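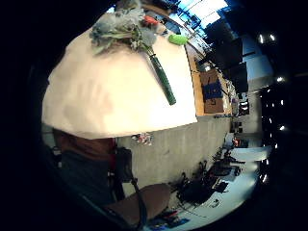 **What is Flondari buying for its Gultetmont workshop?**

Thirteen hand-held grippers, budgeted at $3,000 each before tax, with a decision on the robot arms held over until February.

Flondari signed off on the order on Tuesday, October 1, 2024. The company, which is developing automated handling for florists and small cafés, will pay for the grippers from this year's equipment budget. Mounts, cables and replacement finger pads come out of a separate line that Drita Shehu, the operations manager, has been asked to keep track of by unit.

"The purchase price was the easy part to agree on," Shehu said. "We argued a lot more over spares."

The grippers are carried by hand and record while a person moves ordinary objects, and the recordings are used to train the arms. Flondari already does this work with a handful of older units, and bouquets and cups are among the items on its list. The new ones will replace those and allow two more workstations.

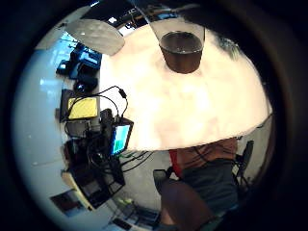 *A clear plastic cup with a dark brown liquid in it. Photo: Flondari*

Two suppliers quoted. Pestiretti offered the lower unit price but wanted payment in full with the order. Lill asked for a deposit and will bill the balance on delivery, and its quote included calibration for the first year. The order went to Lill.

Crescencio Becerra, who prepared the comparison, said the finger pads had the most effect on running costs. Lill lists a set at $80. Flondari expects to replace pads more often on units used for flowers, where a grip that has gone stiff can bruise a stem or strip the leaves. Becerra has budgeted roughly 200 sets and plans to check the number again once the new workstations have been running for a while.

Gloves, straps and batteries are covered under consumables. Furniture is not in the plan at all, and staff will keep using the tables and office chairs they have.
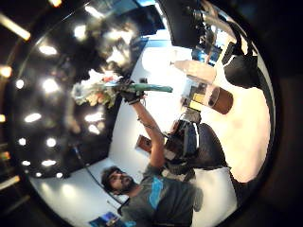
*2 min read*

The arms are a bigger question. Flondari had pencilled in a purchase for this fall, but Berenice Manríquez, who looks after finance, asked for it to be moved back. She wants a leasing quote beside the purchase quote, and a figure for wiring and floor work at Gultetmont from a licensed electrician.

"If we buy arms now they sit in crates until the power is done," Manríquez said. "I'd sooner pay for the power first."

Ottavio Ruggiero, the workshop lead, had favoured ordering everything together to get a better price on shipping. He said the delay was workable as long as the grippers arrive on schedule, and that his crew has plenty to record in the meantime.
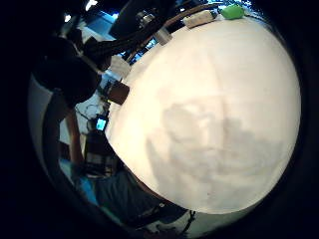

The crew will also keep a log of breakdowns on the older units through the winter. Any that still work when the replacements arrive will be held for parts. Manríquez will present the leasing figures at the February budget meeting, and the choice between leasing and buying is to be made there.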